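Hemness Pull-On Jeans for Kids
by Polline

I'm Aurora Esteves, and I started sewing pull-on jeans the December my nephew decided zippers were his enemy. He was four, he was late for everything, and he wanted real denim like his cousins (no sweatpants, thank you very much!). So the Hemness has no zipper, no button and no snap. You pull them up and you go.
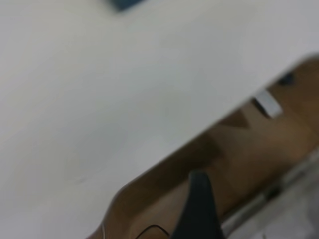
The denim comes to me on big rolls from Pathirana, a small mill I've bought from for years, and I wash it before I cut a single piece. That way most of the shrinking happens at my place and you don't end up with ankle pants after one trip through the dryer. It's a midweight cotton with 2 percent stretch, enough for climbing a fence but still stiff enough to feel like jeans.
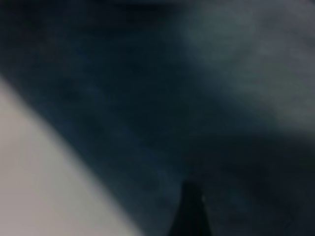
I went back and forth on the waist for ages. My first try had a drawstring and my tester kids hated it, mostly the sitting-down part. Now it's elastic all the way around, stitched through in rows so it won't roll over or twist up inside the casing. If your kid is between sizes, go up!

Sizes: 2 through 8
Care: wash cold, inside out, tumble low
Price: $30
Style number: 797

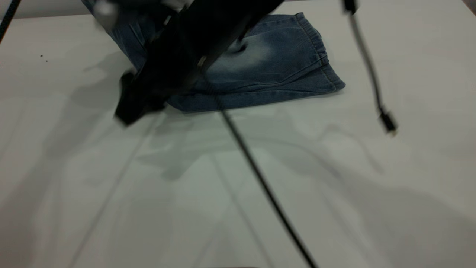

Hemming and repairs

I leave a deep hem so you can let it down when the growing starts. Nhyira Nutsugah does our repairs, and she'll patch a knee for the cost of postage. If you'd like to do it yourself, add a Filleo patch kit to your order and iron it on from the inside, then run a few stitches around the edge (the glue alone gives up pretty fast). 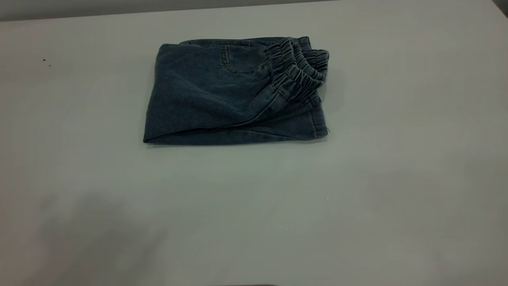 Can I put them in the dryer every time?

Low heat is fine as often as you like, but high heat wears out the elastic, so hang them up if your dryer runs hot.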